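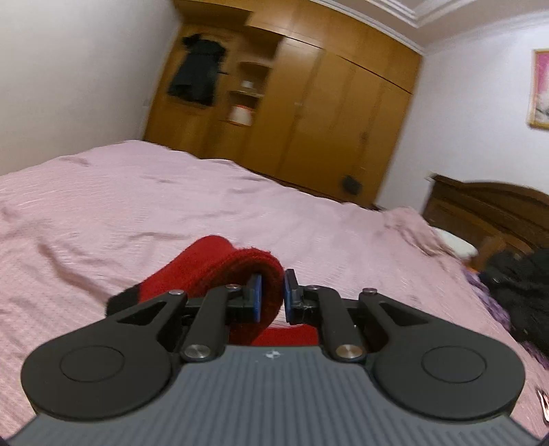

**Malow joke index -- editorial meeting, April**

Chair: Jadwiga Ziółkowski. Start 4:30 p.m.

1. **Previous minutes.** Approved with one correction: the parrot entries are filed under "Animals, talking," not "Pets."

2. **Duplicates.** The index holds 1515 entries. Of these, 456 were flagged as variants of another entry. Agreed: two jokes are variants if the punch line is the same and only the setting or trade changes. Plumber/doctor billing jokes to be merged first.

3. **Light bulb section.** 321 entries. Proposal to sort by number of people required was rejected. Sort stays by occupation.

4. **Nedoter export.** Line breaks before the punch line are lost on export. Vestergaard template keeps them but drops italics. Template to be used until the export is fixed.

5. **Puns.** Translated puns need a note giving the original wording. No decision on knock-knock jokes -- carried over.

Closed 5:50 p.m.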